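Kesto Tabletop Shelf, Model 159

The Kesto Tabletop Shelf is a low raised shelf for use on a worktable, counter or dispensing bench. It is supplied by Fornby to pharmacies, care homes, school health rooms and training kitchens. The shelf lifts small containers clear of the work surface and keeps them together at the back of the table, where they can be read and reached without moving other items.

## Description

The unit consists of one wood shelf board and two black side frames. It stands on the table under its own weight and may be placed at either end of the work area. No drilling is required. The space beneath the board remains available for flat items such as record sheets, trays and cleaning cloths.

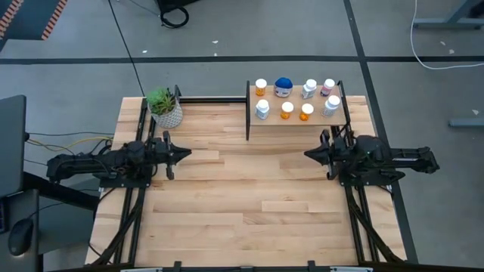
Container storage is the purpose for which most customers order the Model 159. Fornby recommends that bottles be arranged in no more than two rows, with labels facing the user and taller bottles at the back where possible. Two rows of four, as on the butcher-block table, allow orange pill bottles, white bottles and a wide jar with a blue lid to share one board. Departments that hold a larger range should order a second shelf. A third row makes it difficult to remove a container from the back without disturbing those in front.

## Specifications

| Item | Detail |
|---|---|
| Model | 159 |
| Board | Wood, light finish |
| Side frames | Black |
| Board length | 40 cm |
| Clearance under board | 6 cm |
| Supplied with | Two side frames, one board, fixings, hex key |
| Price | $29 |

## Assembly

1. Place the board face down on a clean, soft cloth.
2. Align each side frame with the holes in the board.
3. Insert the fixings and tighten them by hand.
4. Turn the unit upright on a level table and complete the tightening with the key supplied.

The shelf should stand without rocking. If it rocks, loosen the fixings by one turn, press down on the center of the board, and tighten again.

## Use and Care

The board should be wiped with a damp cloth and dried at once. Bleach and abrasive pads will dull the finish and are not covered by the warranty. Spilled liquid medicine should be removed promptly — particularly syrups, which leave a residue that holds dust.
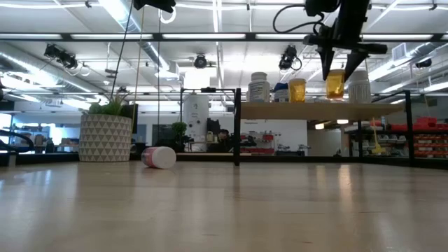 Customers are asked to check the fixings when the shelf is moved to another table. Replacement fixings are available from Fornby on request and are sent without charge during the warranty period. Replacement boards are sold separately.

The Model 159 is an open shelf and has no lock. It is not suitable for medicines that must be kept in a closed or locked cabinet. For these, see the Kolev wall cabinet, which is listed under Secure Storage.

## Ordering

Orders are shipped from the Cesesgate warehouse. Institutions ordering 40 or more units may request a written quotation, addressed to Todor Mladenović, Institutional Sales. Orders placed in July may be subject to a longer delivery time — the warehouse closes for its annual inventory during that month.

Returns are accepted if the unit is unused and in its original packaging. The order number must be written on the outside of the carton.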